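Abernathy Rummage Table: Hair Accessories and Small Jewelry

Gallery by Dolores Doucet
Posted in June

The Abernathy building holds a rummage table in the front hall every summer. Most of what comes in is kitchenware and paperbacks, and those go straight into boxes by price. Hair accessories and beaded jewelry take longer. They arrive tangled in the bottom of shopping bags, they are small, and they get lost if they are put out in a heap.

Last year we sold them from a bowl for a dollar apiece, and most of the bowl was still full when we closed. This year Milagros Espiritu suggested sorting them at home ahead of time and showing them online before the sale, so people in the building could ask for something by name. Her spare room became the sorting room. The work took three evenings.

Only one picture is posted so far. The notes for the other groups are up now so that people can start asking, and pictures will be added to them as Jaqueline Ibarra gets to it.

How the groups work

Each group has a name and a price range. If you want something, write to Jaqueline with the group name and a few words about the piece. She will put it in an envelope with your apartment number on it. Envelopes are held until noon on the day of the sale and then go back on the table.

Everything was looked over before it was listed. Elastics that had lost their stretch were thrown out. Clips were opened and closed a few times, and the ones with weak springs are in the craft bag.

Group 1: Bows, scrunchies and beads

This is the group people ask about most. It is a mix of dressy and everyday pieces, and the sizes suit both children and adults. Prices run from one to four dollars.

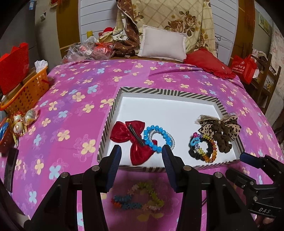 Red satin bow clip, hair tie with round blue beads, leopard-print bow scrunchie, and rainbow crystal beads with a black scrunchie, on the striped tray. The flower-bead bracelet is on the sheet in front.

The red bow is on a black metal clip. It is priced at three dollars. Two people have already written about it, so it will go to the first of them, and the second will hear from Jaqueline if it comes free.

The leopard-print bow and the dark brown scrunchie are sold together. The bow has a sheer ruffled edge, and we would like it to go to someone who will wash it by hand.

The crystal beads are faceted and run through the rainbow colors. They can be bought without the black scrunchie — just say so when you write. The small blue plastic ornament stays with the scrunchie.

The bracelet of small flower-shaped beads is two dollars. It has pink, cream, green, teal and orange in it. My niece asked for one like it and was told to get in line with everyone else.

The tray is not for sale. It belongs to Milagros and goes back on her dresser.

Group 2: Barrettes and bobby pins

Picture to come. These are mostly plain metal barrettes in gold and silver tones, with a few enameled ones. The bobby pins are sold by the card, 18 to a card, for fifty cents. Alaric Lindgren spent an evening putting loose pins back on cards and has asked not to be given that job again.

Two of the enameled barrettes have chips on the back. They are marked down and the chips do not show when they are worn.

Group 3: Headbands

Picture to come. There are 10 headbands, all of them fabric-covered. The padded ones are a dollar more than the flat ones. One has been taken in at the back with a few stitches and fits a small head only. It would do for a child of five or six.

We do not have any with teeth this year. The ones that came in were broken.

Group 4: Bracelets and short necklaces

Picture to come. Anika Villanueva restrung several of these on new elastic cord, and those are marked with a white thread tied near the knot. The old cord had dried out. She kept the beads in their original order where she could tell what it was, and made up her own where she couldn't.

The necklaces have working clasps. A few are short, so ask for the length if that matters to you — Anika has a tape measure and does not mind.

Group 5: The craft bag

No picture planned. This is the leftover bag: single beads, clips with weak springs, ribbon ends, and one long strip of lace trim. It is sold as one lot for five dollars. Last year a teacher on the second floor bought it for her classroom and used most of it by October. She has first refusal again.

Where the money goes

The table made $190 last summer, before the cost of the folding tables. That paid for the new bench by the mailboxes and part of the paint for the laundry room. This year's money is going toward the rest of the paint and a better light over the back steps.

Drop-offs

Bags can still be left with Milagros in the evening, after six. Please put small items in a separate bag and tie the top. Earrings for pierced ears are not accepted. Gift boxes and paper gift bags in good shape are welcome, and we use them for wrapping at the table.

Questions about a particular piece go to Jaqueline. Questions about the tables and the setup in the hall go to Alaric.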